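Gripper opens by itself while holding a part, no fault logged

Forum: Robot arms and end effectors
Tags: gripper, power, unexpected release, wrist cable

Dénes Bodnár
Posted January 5, 2025

I am responsible for a small arm cell at our Wutcombe shop. The arm has a Wollumov two-finger electric gripper on the tool flange and a small camera next to it. The gripper and the camera take their power from the same tool connector. The cell controller is a Gruvitz unit running the stock pick program with a few edits of mine.

The job is plain. The arm picks up a glossy black part by its narrow section, with the fingers up against the round bulge, holds it over a table marked off in squares with blue tape, turns the wrist, and sets it down in another square. Close force is set to 50 percent. The part is light and the fingers have no pads on them.

The fault is that the gripper opens during the hold. There was no open command in the program log at any of these times. It happens in fewer than one out of 100 cycles, which makes it slow work to catch. The controller carries on with the move as if the part were still held and then places nothing. So far the parts have landed on the table and the damage is cosmetic, but I do not want a tool that lets go on its own, and the next job for this arm is a heavier part.

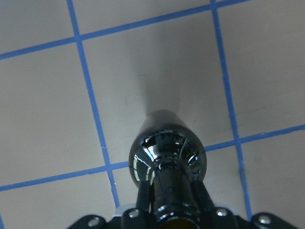

What I have already done:

Raised the close force from 50 percent to the maximum. No change in how often it happens.

Lowered the wrist speed to 10 percent. I have not seen the fault at that speed, but I have also not run enough cycles to say much.

Replaced the short jumper between the tool connector and the gripper with a new one from the same supplier. No change.

Searched the program for stray writes to the gripper register. There are two places that write it and both are where they should be.

Read the gripper fault register after an event. It reads zero. The status word says "ready". The manual says that a lost grip should set a bit there, and it does set that bit if I pull the part out of the fingers by hand with the arm parked in manual mode.

One more observation that may or may not matter. After an event the fingers are at full open, well past the width my program asks for. My program opens to a set width just wide enough to clear the part and never commands full open.

Is there a known cause for this on Wollumov grippers? I would rather not swap the whole unit on a guess. Our distributor, Madigan, says they have no similar report.

palletmule
Replied

Sounds like slip to me. Shiny parts are bad news in bare fingers, the surface has nothing to hold on to. We had the same on a line with painted caps and it went away after we glued silicone strips on the fingers. Wipe the part down with alcohol first, finger grease makes it worse.

Also your fingers are pushing on a round surface. When you squeeze a round thing near the edge it wants to squirt out. Grab it further down the straight section.

Comments on this reply:

Dénes Bodnár – Thanks. I will move the grasp lower in any case. But slip does not explain why the fingers end up at full open. If the part slipped out, the fingers would close on nothing and stop at the closed limit.

palletmule – ok fair. Maybe the grip lost routine opens it again to retry? Ours does that.

Dénes Bodnár – There is a retry option and it is off. With the option off the fingers stay closed after a lost grip. I checked by pulling the part out.

orrery_k
Replied – marked as the accepted reply

The position of the fingers afterward is the best clue you have, and I would start from that.

Full open with a fault register of zero and a status of "ready" is the state many electric grippers are in right after power-up. They come up, drive to a hard stop to find their reference, clear their registers and report ready. If your unit homes in the open direction, then a short interruption of supply gives you every symptom on your list: the part is released, no open command is in the log, the fault bit is gone, and the fingers are further apart than your program ever asks for. The lost-grip bit is missing for the same reason. It lives in memory that was cleared.

The first test costs nothing. Park the arm with the fingers closed on a part a short distance above the table, stand outside the reach of the arm, and cut the tool output from the controller for a second. Restore it. If the gripper homes open without being asked, you know its boot behavior, and you know that any dip deep enough to reset it will drop the load.

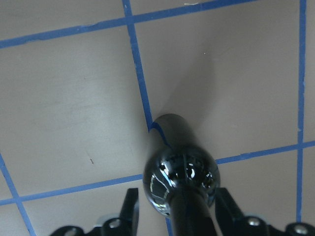
Then look for the dip. Things I would check, in the order I would do it:

1. Uptime counter. Most of these units have one somewhere in the extended registers. Poll it once a second and write it to the log. A counter that goes back to zero in the middle of a shift is a reset, and you no longer need to catch the event by eye.

2. Supply voltage at the gripper, measured as close to it as you can get. A handheld meter is too slow. Use a scope or a logger with a minimum hold. You are looking for something that may last less than 15 ms.

3. Wrist angle at the time of the reset. Log the last joint along with the uptime counter. If the resets group around one angle, it is a conductor that opens when it is bent or twisted. If they are spread evenly, look at the load on the supply.

4. The shared output. You have a camera and a gripper motor on one tool connector. Look up the current limit of that output and add the two peak figures, not the two averages. The peak of the motor is when the fingers meet the part, and raising the close force raises it. If that is your problem, going to full force made your margin thinner.

You changed the jumper outside the arm. The cable inside the wrist is the other half of the same circuit and it does all of the twisting. The fact that you have not seen the fault at 10 percent speed points slightly that way, though as you say yourself the count is too low.

Do not fix this by adding a capacitor at the tool end until you have found the cause. It will hide a broken conductor for a few months and then the conductor will open for good with a heavier part in the fingers. A large capacitor on a current-limited output can also trip it at switch-on.

Comments on this reply:

Dénes Bodnár – The boot test is positive. Tool power off, fingers stay where they are and the part stays in. Tool power on, fingers go to full open at once and the part is on the table. I had never cut power with a part in the fingers before. The manual mentions a homing move but does not give the direction.

orrery_k – Good. So the part does not fall when the power goes, it falls when the power comes back. Keep that in mind for your restart procedure too.

Dénes Bodnár – Uptime register found, it is in the extended block. Logging it now together with the last joint and the camera link state.

Dénes Bodnár – Result. Several resets recorded and every one of them within 15 degrees of the same wrist angle, near the end of travel in one direction. The camera link dropped at the same moment each time. I had seen single missing frames before and put it down to the network. With tool power on, the arm in manual mode and the wrist at that angle, pressing on the cable cover is enough to make the camera restart.

orrery_k – That is the cable inside the wrist, or the crimp at the flange end. Either way it is one job.

Dénes Bodnár – It was the crimp. The supply pin had backed out of the housing far enough to make contact only when the cable was slack. New connector fitted, with a little more length left in the loop. I will leave the logging on.

palletmule – did you go back to 50 on the force?

Dénes Bodnár – Yes, 50 percent, and the grasp is lower on the straight section now.

Marl_Fenwright
Replied

The above is the right diagnosis. I want to add something about what is left after the connector is fixed, as the original post mentions a heavier part.

A gripper that opens on power-up is a hazard in its own right. The loose pin was one way of getting there. An emergency stop is another, if your stop circuit also drops the tool output. Check this on your Gruvitz controller. On some setups the tool output follows the safety relay. Someone hits the stop, walks up to the arm with the part still in the fingers, the stop is reset from the pendant, and the fingers open over that person's hand.

What we do in our cells:

Tool power is kept separate from drive power, so an emergency stop removes motion from the arm and leaves the gripper holding. This has to be a decision in your risk assessment. For some parts, letting go is the safe state. For most it is not.

Automatic homing is turned off if the gripper allows it. The program then sends the homing command itself, after an operator has confirmed on the pendant that the fingers are empty.

The program checks grip state before the lift, after the lift and before the place. Your description says that the controller went on with the move and placed nothing. That should have been a stop. One read of the grip bit at the end of the move would have told you about the fault much earlier, and the finger width is worth reading too. A width larger than any you command should halt the cell.

The uptime value goes into the same check. If it is lower than it was at the last read, halt.

For the heavier part, I would also ask the maker in writing whether the fingers hold with power removed, and up to what load. Your test shows that they held this part. That is one light part with one set of fingers, and a worn drive can behave differently.

Comments on this reply:

Dénes Bodnár – Tool output does follow the safety relay here. I had not considered the reset case. The cell is locked out until I have changed it.

Dénes Bodnár – Homing at power-up can be turned off, there is a setting for it in the Wollumov configuration tool under startup. It has to be saved to the unit or it reverts at the next power cycle. I did not save it the first time.

orrery_k – Worth telling Madigan as well. The direction of the homing move should be in the manual.

Dénes Bodnár – Sent to them with the log attached. No answer yet.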